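Ruppert 162 folding craft table: review

Posted January 26, 2021

I bought the Ruppert 162 in December to replace a trestle table that had bowed in the middle. It cost $49 on sale. I use it for cutting fabric, wrapping parcels and the odd jigsaw, and it goes back in the hall cupboard most nights.

Setting up takes a couple of minutes. The legs fold out and lock with a metal catch at each end. The catches were stiff for the first week and I pinched a finger twice. Delyth Price, who bought hers before I did, put a drop of sewing machine oil on them and had no more trouble. I did the same and it helped.

The top is white and smooth. Pattern paper slides easily on it, so you will want weights. Pencil comes off with a damp cloth. Red marker did not, though methylated spirits shifted most of it.
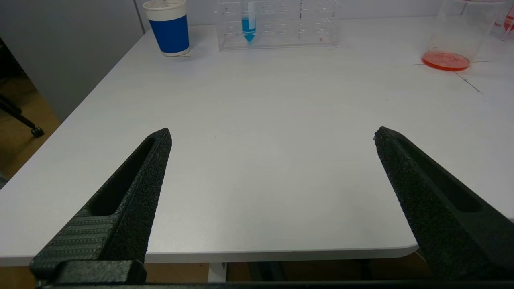
A smooth white tabletop.

Height is my main complaint. There is one setting, and it's too low for cutting while standing. I put the legs on blocks from the hardware store, which works but looks terrible. The Sovel table has three heights and a better catch – it also costs more than twice as much and is heavier to carry.

There is a slight wobble at the end furthest from the hinge. I don't notice it when cutting. With a sewing machine going at full speed I do, and I've moved the machine back to my old desk.

The carry handle is moulded plastic and feels thin. Siwan Harries has had one crack on the older model. Ruppert sent her a replacement, but she had to pay the postage.

Good for cutting and wrapping, not for machine sewing. I'd buy it again at the sale price.

Lowri Vaughan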